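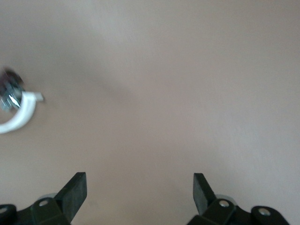 Lustdale Old Car Club
Minutes of the February meeting, held in the upstairs room at Prundby

Meeting opened at 7:05 p.m. with Ragnvald Isaksson in the chair. Åsmund Sandberg took the minutes. 24 members present. Apologies were received from the Dadton members, who were held up by road work.

1. Minutes of the previous meeting
Accepted with one correction. The Boström sedan was entered in the register as a four-door. It is a two-door. Register to be changed.

2. Spring run
The route will go from Prundby to Dadton by the river road, 53 miles in all. R. Isaksson has driven it and reports that the surface is good except for the last stretch before the Dadton bridge, which is gravel. Cars with low sumps can take the county road and meet the others at the lunch stop. Start time is 9:30 a.m. Entry forms are due at the March meeting.
A member asked if prewar cars could leave early. Agreed, they may leave at 9.

3. Parts store
The shelves have been sorted and relabeled. There are 73 items on the new list, mostly brake and ignition parts. Two distributor caps are signed out with no name against them. Whoever has them should tell Å. Sandberg. Tires will no longer be accepted for storage.

4. Boström history booklet
Draft text is finished up to the closing of the first assembly shop. The chapter on the light trucks still needs a chassis number table. There was a long discussion on whether the early radiator badge was enamel or painted. Left open until an original can be looked at.

5. Dues
Seven members have not paid for this year. Reminders to go out with the next newsletter.

6. Other business
Request for the loan of an engine hoist for two weekends. Granted.
The gate at the storage yard sticks and has to be lifted to lock it.

Meeting closed at 8:50 p.m. Next meeting in March, same room.

Å. Sandberg, Secretary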